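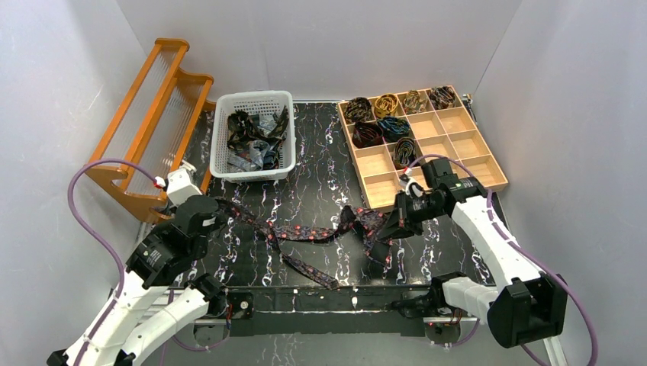 Dress codes and the people who write them

By Čestmír Kuruc
3 Nov 2019

My old firm had a dress code that ran to five pages. I know because I was handed a copy on my first morning and asked to sign the last one. Most of it was about ties. Plain or striped was fine, patterned was allowed if "restrained", and anything with flowers on it was to be kept for the Christmas lunch. I signed, went back to my desk, and spent the next three years wondering who had sat down and typed the word "restrained".

Now the fashion has swung the other way and everyone is very pleased with themselves. Merkavance, where a good friend of mine works, scrapped its dress code in June. There was a letter to all 262 staff telling them to bring their whole selves to work. I have read it twice and still can't say what it allows.

I'm suspicious of this sort of generosity. A written rule is a dull thing, but you can hold it up and argue with it. When Zdeňka Skála was sent home from the Pemcombe office for wearing sandals, she asked to see the line that said she couldn't. They had to show it to her. It said "open shoes in the workshop", she didn't work in the workshop, and she was back at her desk after lunch. Try doing that with a letter about your whole self.

The people who cheer loudest for the end of the tie are, as far as I can see, the people who never had much to lose by taking it off. A director in a jumper is still a director. The lad who started last week and turns up in the same jumper is scruffy. Somebody will notice, and he won't be told. He'll get a slightly worse seat in meetings and wonder why.

Matúš Šťastný, who put up with me across a desk for years, thinks this is nonsense. His view is that the old rules did the same harm and charged you for a suit on top. He has a point about the suit. I bought two in my first year on a wage that barely covered the bus, and one of them shone at the elbows by spring. I don't want those days back, and I'd be lying if I said I missed doing up a top button in a heatwave.

But I'd like someone to show me that dropping the code has made any office fairer. I keep being told it has. The claim turns up in newsletters and in talks by people who sell talks. When I ask how they know, I hear that staff feel more relaxed. Perhaps they do. I also feel more relaxed when I don't open my post.

And there are still rules, of course. Go to any firm that says it has none and look at what people have on. Same trainers, same dark jeans, same padded waistcoat when the weather turns. Wear a proper tie into that room, a loud one with a bit of colour in it, and see how long it takes before someone asks if you've got an interview. Kyung-hwa Yeon tried it for a week and was asked by three separate colleagues, one of them quite worried.

If a firm wants people to look a certain way, it should say so on one side of paper and let them grumble. If it truly doesn't care, it can say that in a single sentence and then stop looking at their shoes. What Merkavance sent out does neither, and my friend has gone back to wearing a plain blue shirt every day to be on the safe side.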